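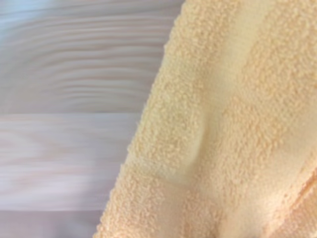 Submitted by Bindu Hegde, Kakammont Field Station
Progress report to the Flallden Fund, second period

The work on parental care in viviparous skinks is on schedule, with one change to the plan that I set out below.

We marked 101 females at the two Cosau plots before the end of June. Most were caught under cover boards in the first hours of the morning. The upper plot gave us fewer animals than the lower one, as it did last year, and I don't yet have an explanation I would put in print. Gravid females were weighed, measured and released at the board where they were found. A smaller group was kept at the station until they gave birth, then returned with their young.

The main question is still whether larger newborns stay near the mother for less time. So far the newborns in the larger size class leave the home board earlier, but the difference is small and two litters account for a good part of it. I would not lean on it until the second season is in.

Tail clips from mothers and young are in the freezer and will go to the Mészáros lab for parentage work on Friday. The lab quoted 15 working days. Without those results we can't say which of the unmarked juveniles on the lower plot belong to which female, so that part of the analysis is waiting. 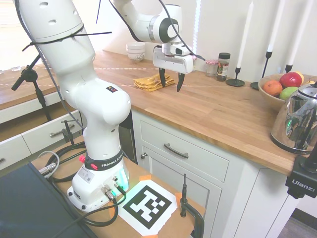
The change concerns the night checks. The proposal had us lifting every board after dark, and in the first weeks this clearly disturbed the animals - several females moved to new boards and did not come back. We now lift boards in the morning only and use temperature loggers to judge when the skinks are under cover. We lose some detail on movement between dusk and midnight. The permit office has been told and had no objection.

Spending is within budget apart from the loggers, which cost $2,000 more than planned. I have covered this from the travel line and ask the Fund to approve the transfer.

Next period: finish the juvenile recaptures, enter the remaining field sheets, and replace the warped boards on the upper plot before the animals go under for winter.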